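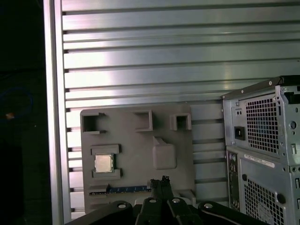 *Gray mock-up board standing in front of the slatted panel, chip between the upper and lower brackets of the CPU holder.*

**Bench notes, August, CPU seating and handling**

Started 9:40. Goal for this session: settle the holder geometry on the mock-up before Benjie Villanueva sends the next revision to Rosholm for molding, and write down what differs from a real socket.

Mock-up, current revision:

- Holder is two raised brackets, upper and lower, open at the sides. The chip is located top and bottom only. Lateral position is set by whoever puts it in.
- The rounded block to the right of the CPU area is close enough to matter. Approach from the left, or straight on.
- Blue strip low on the board stays as it is. Not used in this work.
- Corner recess at upper left has the notch on one side. Drawing needs to be checked against the part, Benjie has the drawing.

Bracket clearance measured with the feeler set. Upper bracket is fine. Lower bracket is tight at one end and I dressed it with a needle file, two passes, then wiped the dust out with a dry Fawzy cloth. Do not use the solvent wipes on the gray plastic. They leave it tacky.

Zineb Benkirane asked for a side lip on the holder so the chip cannot walk sideways. I am against a full lip. With the sides open the edges of the substrate stay reachable, and a lip would cover exactly the part we want to hold. A short stop on one side would do. She is going to sketch it.
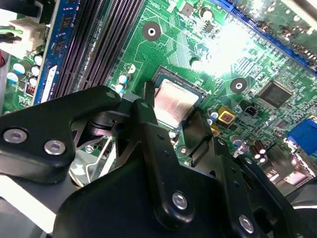 On the real board the frame runs around all four sides of the processor, so there is no side access of the kind the mock-up gives. Anything learned about edge grip on the gray board has to be treated with care for that reason. The memory slots are also a constraint. With a module fitted, a tool coming in low from that side has less room than the mock-up suggests, and the mock-up has nothing standing at that height. Suggest a dummy module in the next revision. Loneo quoted 105 for a set of blanks, shipping included. Waiting on approval.

Lid condition: smudges on the heat spreader of the chip in the green board. Cosmetic for our purposes, but the lids should be cleaned before anybody does reflectance readings. Clutex swabs are in the second drawer, left bench.

Handling rules, same as before, repeated for whoever has the bench next:

1. Hold by opposite edges. Keep off the underside.
2. Check orientation before the chip is over the socket.
3. Lower it flat. If it sits proud at one corner, lift and start again. No pushing.
4. Chips not in use go back in the tray, lid up.

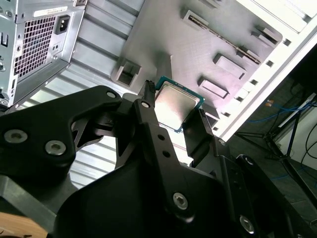
*Processor held by its edges, tilted, in front of the open case. Power supply at upper left.*

Tilt needs to come out before the chip reaches the holder. A tilted chip will catch the lower bracket first, and that is the end I just filed.

Open:

- Side stop sketch (Zineb)
- Notch vs. drawing (Benjie)
- Loneo blanks, 2 sets if approved
- Re-measure lower bracket after filing, both ends
- Relabel the chip tray, the old label has come off

Stopped 12:15. Feeler set is back in its case, needle file is still on the bench.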